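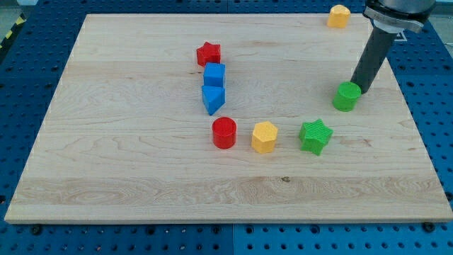 4.2 Workspace and block set

Figure 3. Tabletop setup used with the Madix kit: maple board bolted to the perforated table, colored blocks, and the arm at the green cylinder.

The Madix kit is sold as a ready-made tabletop benchmark for language-guided pushing. We bought one kit and reviewed it as delivered, with the vendor's control software and no retraining. The block set mixes shape and color, so that "the green star" and "the green cylinder" (Figure 3) can only be told apart by shape. Star blocks come in red and green, and so do the cylinders.

We ran 200 commands, each with a limit of 12 seconds. A trial counted as a success if the named block stopped within 5 cm of its goal. The kit completed 159. Most failures were star blocks – they turned when pushed on a point, and the controller was slow to correct. Cubes gave little trouble.

Setup was easy to follow, but the manual leaves out the calibration order for the arm. Khoo, the reseller, sent us the missing page in May. We did not test the optional Stavex tool tip, and the results should not be read as covering it.

Comments (3)

Izzati Goh: Did you shuffle the blocks between commands or carry on from the last layout?

Teguh Wattimena: Carried on. We only reset when a block left the board.

Afshin Kermani: Same problem with the stars on our kit. A lower push speed helped a bit – worth trying before you blame the controller.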